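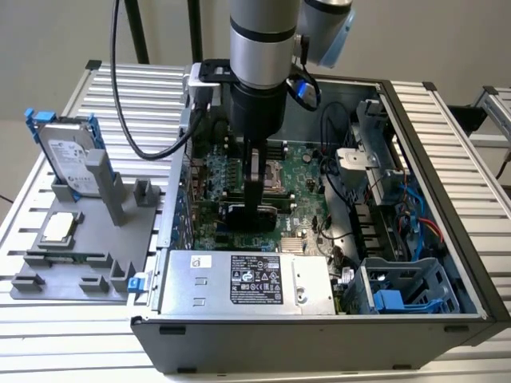 4.2 Does an easy-opening case make the parts easier to reuse?

Claims about the repair-friendly desktop usually rest on the case. The side panel comes off, colored latches mark the places where a hand is supposed to go, and the larger parts can be reached without a screwdriver. Reuse programs then treat this as evidence that the parts inside will find a second life. We doubt that the one follows from the other, and the records kept at the Viltdale depot give us little reason to change our minds.

The depot logged 146 used office workstations during the months we had access to its books. Staff entered each machine in Illow, the inventory program used there, and gave every part one of four outcomes: kept in the same machine, moved to another machine, shelved, or scrapped. Over 3000 entries came out of this. That sounds like a good deal of evidence. Much of it is thinner than the total suggests, for reasons we come to below.

Previous work by Bhardwaj and Dixit scored desktops on the time needed to reach each part. A low time earned a high reuse score. The method is tidy and easy to repeat, and it has been copied widely, including in the Tavik checklist that the depot adopted. Its weak point is that reaching a part and reusing it are different events, with several decisions between them. Someone has to know what the part is, believe that it works, and have a machine that will take it. A latch helps with none of these.
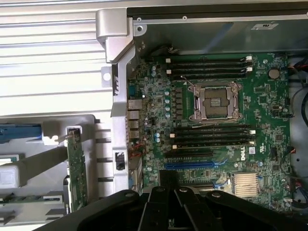
Memory is the case most often brought forward in favor of the scoring method. A module can be released by hand from the latches at the ends of its slot, and on the Tavik checklist it earns the top score of 10. We agree that modules moved between machines more often than any other part in the records. We are less sure what this shows. Modules are small, they store well in a tray, and the staff knew by heart which ones fit which boards. Any of these could explain the result without the slot playing a part. When we asked Geeta Lodhi, who ran the memory bench, whether a stiffer latch would have changed what she kept, she said she had never left a good module behind for want of a way to get it out.

The processor is a harder test. To free it, the worker must release a lever and raise the metal frame that presses it into its socket, and the contacts left exposed are easily bent. Bhardwaj and Dixit give this a middling score, on the grounds that the steps are few. Counting steps in this way treats lifting a lever and lowering a bare chip into place as the same kind of work. They are plainly not the same to the person doing them. Joshi's notes from the depot mention newer staff who would strip a board of everything else and leave the processor for someone senior. The checklist has no line for that sort of waiting, and the board could sit on a shelf from Monday to the end of the week with nothing recorded against it.

We also question how "empty" was used. In Illow, an empty socket or slot is entered the same way whether the part had been removed at the depot, had been taken out by the previous owner, or had never been fitted. Chaturvedi's earlier count of recovered parts treats all three as removals. For memory this matters a great deal, as many office machines are sold with some slots unused. Any recovery rate built on open slots alone will be too high, and we can't say by how much.

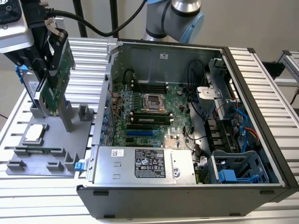 Keeping a removed part safe until it is needed is another stage that the scores pass over. A processor set down in a fitted pocket, with its own place on the bench, is in a better position than one dropped in a drawer – but a pocket costs space, and it only helps if the label stays with it. The depot's own rule was that a part without a label went to scrap. Malhotra, who reviewed the shelving records for us, found that labels were most often missing from the parts that had been easiest to take out. He warns against reading too much into this, and we share his caution. Still, it is the reverse of what the access scores would lead one to expect.

Graphics cards raise a different problem. They are bulky, they are often the most valuable item after the processor, and they can be named at a glance from the print on the shroud. The layout in Figure 2 would do well on any access score: the card stands up from the board, and the slot covers beside it have their own blue latches. The same view also shows how much sits close by. Power cables run onto the board from the supply, and a bracket holds the top end of the card. A score given to the card alone treats these neighbors as if they were absent.
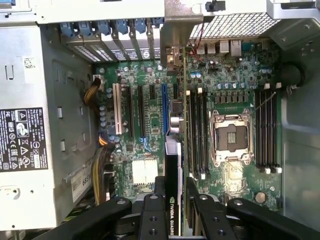 Figure 2. Open workstation with a Quadro graphics card upright in the case. The power supply is at left, and blue latches line the row of expansion slot covers.

Power supplies did worst of all. They rarely left the machine they came in, and when they did, the usual outcome was scrap. Under the access method this should point to a part that is hard to reach, yet the staff described it as one of the simpler jobs once the cables were off. What stopped them was fit. A supply shaped for one case, with leads cut to suit one board, is of little use to the next machine on the bench, however quickly it can be lifted out.

We would keep the access score as a record of labor and stop using it as a forecast. Two changes to the records would help at once. Empty positions should be split by cause, and each part should carry the date it was removed as well as the date it was used again. Until that is done, the second-life rates printed in section 2 are best read as upper limits, including our own.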